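Teaching by Hand, Part 2: Recording Demos With the Hand-Held Gripper

Last time I went through driving the arm by remote control, which is great fun for ten minutes and then your thumbs hurt. This part covers the way I do most of my demos now - pick up the gripper, do the task yourself, and let the camera on it record what your hand was doing. No arm needed until later!

I learned this from Riku Sugawara, who had the patience to watch me do it badly for a whole afternoon in January. Most of what follows is his advice with my mistakes added.

Pick one small task

"Tidy the counter" is way too big. "Pick up a cup and put it down next to the box" is about right. Write the start and the end on a sticky note and stick to them. My first set, 70 demos of a vague sorting job, went in the trash because I kept changing my mind about where things ended up.

Before you record

Wipe the lens. Check the battery and the free space on the card. Open and close the jaws all the way a couple of times at the start of the session so the software can find both ends of the travel (I forget this constantly). Then move the gripper slowly through the whole work area, with the camera looking out at the room. The tracking likes corners, edges, lights, shelves, all that stuff. A blank wall up close is the worst thing you can give it.
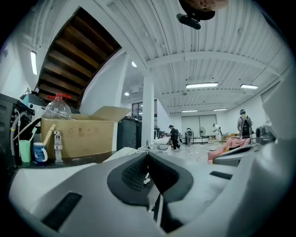
Gripper view of the room: jaws at the bottom, counter on the left, ceiling lights overhead.

Doing the demo

Start with the jaws open and hold still for 2 seconds. Reach in at a calm, even speed, close, lift, carry, set down, open, back away. Keep your wrist angles to something your arm can copy later - I have a very bendy wrist and my robot does not. If you fumble, stop and start a new take. I keep a few takes with a small correction in them, though, and I think they help.

Change things a bit between takes: the cup a little to the left, the box turned, you standing somewhere else. I go for 40 good takes, then have a snack, then do another batch.

Sorting the takes

Watch them back at double speed and toss any where the tracking jumps or the object leaves the view for long. My current folder holds 433 clips, and naming them by task and batch has saved me a lot of scrolling.

Part 3 will be training and the first run on the arm.

Updated 06/09/2019: added the bit about opening and closing the jaws first, thanks to Jad Mahasneh for catching it.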